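# Chapter 6: The Work Surface

The kitchen counter has a good claim to being the most argued-over object in the house. Couples who have agreed on a city, a school and a religion have been known to part over its height. This chapter asks how it came to be the height it is, who decided, and whether anyone consulted the person peeling the potatoes.

For most of domestic history there was no counter. There was a table, and the table did everything: bread was kneaded on it, geese were plucked on it, accounts were settled on it and, in poorer households, somebody slept under it. An inventory of 1,617 items drawn up for the Godinho family's town house lists eleven kinds of ladle and one kitchen table, described by the clerk as "tired".

The fixed counter arrived by stages. First the sink stopped moving, once it had a pipe attached. Then the stove did the same. What lay between them was a gap, and manufacturers have never been able to leave a gap alone. Américo Godinho, who inherited the tired table and sold it, was fitting continuous worktops in Poltora by the time his rivals were still advertising "a handsome shelf".

His workshop also gave us the corner. A straight run suits a corridor, but most kitchens are stubbornly square, and turning the worktop through a right angle gained the cook a good deal of surface. It also created the space beneath the turn, into which generations of fish kettles have since vanished. 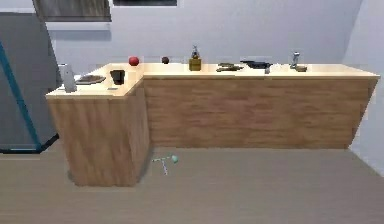 Height came last and was settled worst. Vasco Antunes measured 48 cooks at the elbow, took an average, and produced a counter that was right for two of them. Hagos Admasu later repeated the exercise with some 2,000 and found that kneading wants a low surface, chopping a higher one, and washing up a different house altogether. The trade thanked him warmly and carried on as before.

We begin with Antunes and his elbows. Readers who cook may wish to measure their own before turning to section 6.1, and to write the figure in the margin, provided the book is theirs.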